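Dish rack loading: what do you write down as "done"?
Forum: Manipulation and Home Tasks > Practice and Standards

Predport_lab
Posts: 63
We are rewriting our site rules for table-clearing and rack-loading work and I would like to hear what other groups use. The old sheet was one page and mostly covered the e-stop. The new one has to say what counts as a finished episode, what the operator may touch, and when to throw a run away.

The draft so far:

Operator checks the gripper pads and wipes the wrist camera window before the first run of a session.
Rack is placed inside the taped area. It does not have to be square to the table.
Dishes are set by the second person, never by the operator.
No hand goes inside the arm's reach until the arm is paused and the operator has said "paused" out loud.
An episode is done when every dish is in the rack and both fingers are clear of it.
Any dish that falls off the table ends the episode.

The fifth line is the one people here argue over. Comments welcome on any of it.

tallgrass
"In the rack" needs a definition. We had a bowl resting on top of the prongs that one person passed and another failed. Our line now says the dish must be held by at least two prongs and must stay put when the rack is nudged by hand after the arm is parked.

Leobardo Figueroa
Agree on the definition. I don't agree on the nudge. If you nudge the rack you have changed the end state, and the next person who wants to check it against the log can't. We take the call from the overhead view, and if the overhead view can't settle it, the run is marked unclear. Unclear is a real category in our sheet and it gets used.

tallgrass
We nudge after recording stops. The log isn't affected.

Leobardo Figueroa
Then the result depends on something that is not in the log. I would still leave it out.

Predport_lab
I lean toward Leobardo on this. A third category is easy to add. Our sheet only has pass and fail right now, and people pick pass when they are tired.

morrow_k
Coming from the Collham side, where we do the same task with plastic tableware. Two things I would change in the draft.

First, write down the start state as well as the end state. "Dishes are set by the second person" says who, but it doesn't say how. If that person likes things neat you will get a whole month of plates in a line with space between them. We learned this in April and had to redo a large part of the set. Our rule now is that pieces may touch and overlap, at least one piece is not sitting upright, and the layout changes every run.

Second, say something about image quality. Wrist views go soft when the arm moves, and if you don't set a limit each reviewer will set their own.

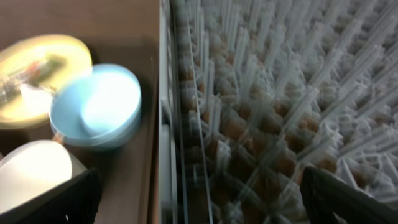 Should a run be thrown out if some of the wrist camera frames are blurred?
Keep it if the overhead view is sharp and the blur clears once the arm slows down, and discard it only if the wrist view stays blurred while the fingers are closing on a dish.

That is copied from our sheet, from the part new reviewers read on their first day. Before we had it, one reviewer dropped nearly everything with motion blur and another dropped nothing.

hexnut
I don't like that rule much. "Once the arm slows down" is up to whoever is reading. Fashola, where I was before, used a fixed number: 80 frames of unreadable wrist view in one run and it was out. You could check it with a script.

morrow_k
What made a frame unreadable?

hexnut
A sharpness score under a set value.

morrow_k
Clear dish racks score badly on that even when nothing is moving. Light comes through the prongs and the edges are weak. We tried a score and it flagged good runs with the clear rack and kept bad runs with the wire one. A number is fine if you set it separately for each rack.

hexnut
Fair. We only had wire racks. I would still want a number over a sentence. Set it per rack and write the rack type in the run header.

Predport_lab
Rack type in the header is going in. We have been putting it in the notes field, where it gets spelled four different ways.

Zonier_ops
Safety comment, as the rest is being covered. Your fourth line says the operator says "paused" out loud. Who answers? With us the second person has to repeat it back before reaching in. With headphones on or a loud compressor next door, one voice is not enough. We also have the second person hold the enable switch while resetting dishes, so the arm can't be restarted from the keyboard.

Also, you have nothing on breakage. If a ceramic piece breaks, stop, pause, power off the arm, and clear the whole table before the next run. Check the finger pads for chips. A chip stuck in a pad will scratch every dish after it, and a sharp one will cut whoever wipes the pads.

tallgrass
We banned ceramic for that reason.

Zonier_ops
We didn't. The weight is different and the grip behaves differently. If the arm is supposed to handle kitchen dishes it should be tested on kitchen dishes. It does mean gloves and a dustpan within reach.

tallgrass
For a test set, sure. For daily collection with new operators I would stay with plastic for the first few weeks.

Leobardo Figueroa
Both can go in the rules. Say which operators are cleared for ceramic and keep the list on the wall.

One more for the draft. Line six says any dish that falls off the table ends the episode. Ends it as what? If it is a fail, keep it. Failed runs are useful and they are the first thing people delete. Our wording is "end, mark as fail, do not delete." When I went through run 1243 on our side, the drop was the only clear record we had of the pad slipping on a wet rim.

Predport_lab
Good catch. I will use that wording.

Revised draft, Tue 29 June:

Pads and camera window checked before each session and after any breakage.
Rack type written in the run header from a fixed list.
Start layout set by the second person and changed every run. Pieces may touch or overlap, and at least one is not upright.
"Paused" is said by the operator and repeated by the second person, who holds the enable switch during the reset.
Done means each dish is held by the rack and both fingers are clear. Judged from the overhead view. Pass, fail or unclear.
A drop off the table: end, mark as fail, do not delete.
Wrist blur: limit to be set per rack type.
Ceramic only for cleared operators. Breakage means power off and full clear.

The blur line stays open. I will run hexnut's score on our two racks and post the values.

hexnut
Use at least 3 sessions per rack if you can. Daylight from a window will move the score.

morrow_k
And keep a few runs that a person has judged by hand to compare against. I'm still not sold on the score.

Zonier_ops
"Held by the rack" is still loose. Does a cup upside down over one prong count?

tallgrass
By our two-prong rule, no.

Leobardo Figueroa
I would pass it. That is how most people load a cup.

Predport_lab
Separate line for cups, then. I'll write it up tomorrow.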